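Sobre nós — Editora Drevorik, livros para crianças que querem conhecer o mundo

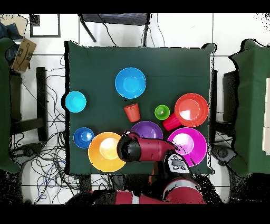

A Drevorik é uma pequena editora de livros informativos para leitores dos sete aos doze anos. Publicamos sobretudo livros de geografia, de línguas e de vida quotidiana em outros países, e publicamos também alguns cadernos de atividades para usar na escola. Trabalhamos em português, mas os nossos textos nascem muitas vezes em outra língua e fazem depois uma viagem longa até chegarem à livraria.

O meu nome é Roswitha Bauerfeind e sou a fundadora da editora. Aprendi o português já adulta, e por isso peço desde já a paciência do leitor: os livros passam todos por uma revisora, esta página não passou. Preferi escrevê-la eu mesma.

Como começámos

Antes da editora fui professora de alemão e de geografia. Nas minhas aulas usava mapas antigos, horários de comboios, bilhetes de museu e cartas que os alunos recebiam de outras escolas. As crianças gostavam mais das cartas do que do manual. Queriam saber a que horas se almoça na Finlândia, se no Japão há férias grandes, como se chama o recreio em polaco. O manual dizia-lhes a superfície do país e a produção de carvão.

O primeiro livro foi feito com estas perguntas. Chamava-se «A que horas se almoça lá?» e teve uma tiragem de 300 exemplares, que eu guardei no corredor de casa e vendi em feiras e em reuniões de pais. A capa era feia, posso dizê-lo hoje sem ofender ninguém, porque fui eu que a desenhei. O interior já tinha a forma que mantemos: capítulos curtos, uma criança que conta o seu dia, um mapa que se pode ler sem lupa.

A editora veio depois, com o nome Drevorik, que não quer dizer nada em língua nenhuma que eu conheça. Procurei uma palavra que se pudesse pronunciar em vários países. Em Portugal quase todos põem o acento na última sílaba, e agora também eu o faço.

As nossas coleções

A coleção Wumalik é a mais antiga e a mais conhecida. Cada volume é dedicado a um país e é contado por crianças que lá vivem: a casa, a escola, o caminho entre as duas, as festas, o que se come num dia normal. No fim há um pequeno glossário com a pronúncia escrita de maneira simples, que não é a dos linguistas e que já nos valeu algumas cartas severas. Os volumes podem ler-se por qualquer ordem.

A coleção Mokgate trata de lugares mais pequenos do que um país. Um rio, um porto, uma rua de mercado, uma linha de elétrico. São livros com mais ilustração e menos texto, pensados para crianças que começam a ler sozinhas, embora muitos adultos os comprem antes de uma viagem. O volume sobre o porto está neste momento em reimpressão e volta às livrarias em março.

Os Cadernos Henao são material de trabalho para professores do primeiro e do segundo ciclo. Cada caderno acompanha um livro da coleção Wumalik e contém propostas para a aula, fichas para fotocopiar e sugestões de troca de correspondência entre turmas. As fichas podem ser fotocopiadas livremente dentro da escola. Para outros usos, agradecemos que nos escrevam primeiro.

Como fazemos um livro

Começamos sempre com perguntas de crianças. Pedimos a turmas portuguesas que escrevam o que gostariam de saber sobre um país, e chegam-nos às vezes 200 perguntas para um só volume. Muitas repetem-se, e as que se repetem são as que entram primeiro. Outras são tão particulares que lhes damos uma página própria: no livro sobre a Noruega há uma página inteira sobre meias.

As perguntas seguem para crianças do país em causa, através de escolas que já conhecemos ou de famílias que nos foram recomendadas. As respostas são traduzidas, e só depois um autor escreve o texto. O autor pode cortar e ordenar, mas não pode pôr na boca de uma criança aquilo que ela não disse. Esta regra atrasa-nos bastante. Um volume demora em regra 2 anos desde a primeira pergunta até à impressão.

Os números, as datas e os mapas são verificados por uma pessoa que não participou na escrita. Quando um país muda de moeda ou quando uma cidade muda de nome, publicamos a correção no nosso sítio e corrigimos o livro na edição seguinte. Se o leitor encontrar um erro, escreva-nos com o título e a página. Respondemos a todas as mensagens, também às que não têm razão.

Em que acreditamos

Acreditamos que uma criança pode ler sobre outro país sem que este lhe seja apresentado como uma curiosidade. Evitamos as frases que começam por «eles, ao contrário de nós». Evitamos também mostrar apenas trajes de festa, quando na segunda-feira toda a gente anda de casaco e mochila. Os monumentos aparecem nos nossos livros, mas aparecem no sítio onde a criança os vê — da janela do autocarro, muitas vezes, e com pressa.

Escolas e bibliotecas

Visitamos escolas e bibliotecas durante o ano letivo. A sessão dura uma manhã e é preparada antes com o professor, que recebe o caderno correspondente. Trabalhamos com uma turma de cada vez, porque com grupos maiores as crianças mais caladas não chegam a falar. As escolas que encomendem 12 ou mais exemplares do mesmo título recebem o caderno do professor sem custo.

Manuscritos e ilustração

Lemos propostas de autores, tradutores e ilustradores. Pedimos um resumo de uma página e um capítulo completo, ou, no caso da ilustração, um pequeno conjunto de trabalhos já terminados. Não publicamos ficção nem poesia, e custa-nos recusar textos bonitos que simplesmente não são para nós. Temos especial interesse em pessoas que traduzam de línguas pouco presentes nas livrarias portuguesas.

Para encomendas, visitas ou propostas, utilize por favor o formulário da página Contactos e indique no assunto o nome da coleção.

Roswitha Bauerfeind
Texto atualizado em 20 fev. 2019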